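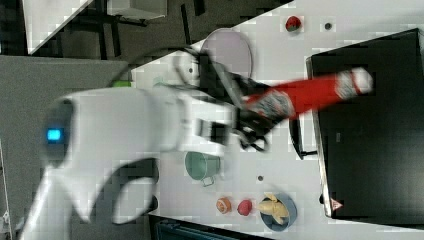 What do people put away first when they clear a kitchen table?
Most start with whatever stands tallest, usually bottles, and leave flat things such as plates for the end.

Category: Home and Household Studies
Print this article | E-mail this article

3.2 Order of clearing

We asked households in the Nieto and Bretska districts to keep a diary of table clearing over one January. Each entry listed the items on the table, the order in which they left it, and where they went. After we removed entries with no order given, 782 remained. Bottles were the first item to leave in more entries than any other kind of object. Cooking pots came next, and plates were most often last.

Figure 1. Tabletop with an oval plate, a green cooking pot and a small strawberry-shaped object. The red bottle is off the table surface and crosses the edge of the black box at right.

Tables of this kind gave us the most trouble in coding. A pot and a plate have an obvious place in most kitchens, and the diaries rarely disagreed about them. Small decorative or toy-like items did not. Of the 116 entries that mentioned such an item, many gave no destination at all, or wrote only "moved over." We coded these as unresolved and kept them out of the destination counts, but they stay in the order counts.

Bottles raised a different question. Some households kept them in a cupboard, some in a box on or beside the table, and some on the table between meals. We treated a bottle as cleared when the writer said it had been put in its usual place. A bottle pushed to the back of the same table did not count. Marcelino Echevarría coded the full set, and a second reader coded the Saturday entries separately. They differed on six entries, all of them about bottles, and settled these by going back to the written diary.

Pots depended on the meal. When food was left over, the pot stayed out until it had been emptied, and the plates sometimes went before it. The Orkoleck diary form had a box to tick for leftovers, but the earlier Akisance form did not, so we can only report this for the households that used the newer form. On the older form a late pot may mean leftovers or may mean that the sink was full.

Table size had less effect than we expected. Households with small tables cleared sooner after the meal but in much the same order as the others. Section 3.3 takes up the time between the end of the meal and the first item cleared.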